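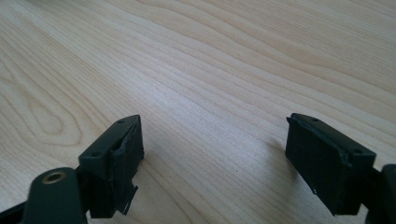 Keeping the grippers (and the bench) in shape: tips from our robotics club

I help out with the student club at Closau, and for most of this school year we've been working on what we call the towel project, which is teaching a pair of robot arms to deal with cloth. Before the arms get to try anything, one of us does the job by hand holding a gripper in each fist, over and over, and it gets recorded. It's way more like housework than I expected when I signed up! You're wiping a table, you're fluffing a towel, you're hunting for the good scissors. So I started writing down what we learned, and Dilek Sezer (she runs the club) told me to put it on the page with the kitchen and workshop tips where other people could find it. I've been adding to it ever since.

Replacing finger pads

The pads are the part that wears out. Ours get ragged on the edges first, then a strip starts to lift at the bottom and hangs there like a loose Band-Aid. My bad habit was pressing it back down with my thumb and carrying on. Don't do that. Once a flap is dangling it'll fold under the finger at some point and you'll get a grip that's fine on one side and slippery on the other, and you'll blame the towel for half an hour.

What works for us:

1. Peel the old pad from the top corner down, slowly. If it tears, roll the leftover bits off with your fingertip like rubber cement.

2. Wipe the block with a little rubbing alcohol on a coffee filter. Paper towels leave fuzz (I know, I know, everybody uses paper towels, I did too).

3. Cut the new pad a hair smaller than the face of the finger. If it sticks out past the edge it starts peeling from there, every time.

4. Press it flat against the table edge and hold it while you count slowly to 45. Then leave it alone overnight.

5. Change both fingers together even if one still looks good. Hiba Nassar fought me on this one because of the waste, and we compromised: the better old pad goes in a jar and gets used for practice.

We were buying pad material in little squares until Godelieve Kuipers found we could get a roll for a lot less. Cut a strip for the whole month and keep the rest in a zip bag, or it picks up every crumb in the room.

Screws and inserts

If your printed parts have those brass inserts, go easy on them. Start the screw with your fingers, always. If it won't turn two full turns by hand, back it out and try again. We've pulled one insert clean out of the plastic with a power driver in December, and the whole mount had to be printed over. I wrote NO DRIVER on the lid of the screw tin after that and it's still there.

Put your screws in a muffin pan while you work. I borrowed mine from home and it's never going back.

The table

A pale wood top is nice to work on, but it shows you everything, and so does the camera. We wipe it down before each batch with a barely damp microfiber cloth, going with the grain, and then again with a dry one. No spray polish!! Somebody brought in a can of the lemon kind and the towels slid around like they were on ice, plus there was a shiny streak in every recording from that afternoon.

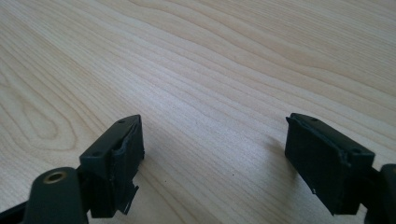 Same goes for crumbs and pad dust. Worn pads shed, so the table gets little black specks on it, and they smear if you rub them. I dab them up with a loop of masking tape wrapped around two fingers. A lint roller does the same thing faster if you've got one, but ours keeps walking off.

Move your lamp before you start too. With the light way off to one side the fingers throw a shadow, and with it bouncing off the ceiling you barely get one. Either is okay. What you don't want is one kind in the morning and the other kind after lunch, so we put a pencil dot on the lamp pole and leave it.

Towels and cloths

Wash new ones twice before you use them. Straight out of the package they're stiff and they hold their creases, and they don't act like anything from a real laundry pile. Skip the fabric softener. Prints are easier than plain colors when you're looking at the recording later, you can tell which part of the cloth got picked up.

And don't fold them between rounds! It's so tempting. We drop the cloth in the bin from shoulder height and take whatever shape we get. Britt-Marie Dahlgren spent her whole first session making the pile look pretty each time and we had to start that set over (sorry, Britt-Marie). Our target for the set was 150 rounds, and the first 100 took us three evenings. The next 50 went in one, mostly thanks to having stopped fussing.

Pick a bin with a low front if you can. High sides mean your wrist hits the rim and you end up reaching in at a funny angle, and the arm is going to copy your funny angle.

Cables

Each gripper we use has a cable, and the cable will find a way to get under the towel. Let it drop off the table on your own side and check it before you reach. Leave enough slack that you can get to the far side of the bin without feeling a tug. Velcro ties are better than zip ties here, you'll be undoing them constantly. The ones on the floor want a look too, at the end of the night, before somebody rolls a chair over them.
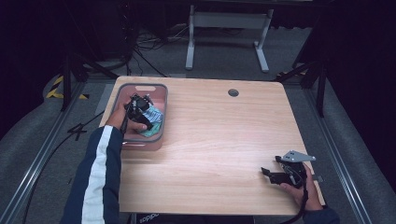

Left gripper down in the bin on the cloth, right one out over the table, a cable on each.

Arms and shoulders

Your forearms will complain. Switch people before you're tired, because tired hands start yanking. Bendik Sundqvist sets the oven timer he brought from his mom's kitchen, and when it dings you hand over the grippers even if you're on a roll. Long sleeves are fine as long as they stay put at the wrist. Floppy cuffs drag across the cloth and then you've got two things moving it.

Write it down

We keep a spiral notebook by the table with the round number, who was holding, which towel, and when the pads were changed. The last line filled in is 592 and the handwriting is mine, so apologies to whoever has to read it. If you've got a better glue remover than rubbing alcohol, leave me a note in the back of the book, I'm on my last bottle.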